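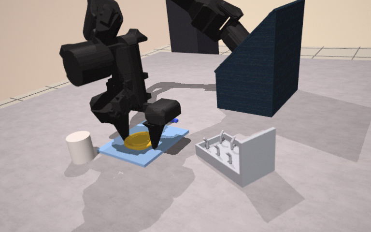 Fig. 2. Arm over a yellow dish on a blue board (rendered).

Unit 3: Sleeper Cab Power
Instructor: Paloma Ferreira

Reading a listing
Sellers list the inverter in watts but often leave out the battery bank. Ask for both. Inverter size sets what can run at once - battery size sets how long.

Terms
House bank: batteries for the living space, kept apart from the starting batteries.
Shore power: hookup at a truck stop or yard.

Roof A/C is usually the largest load. Microwave second.

For next class: find two used sleeper ads and list every load named. Hand in to Jihad Mahasneh at the Donport shop.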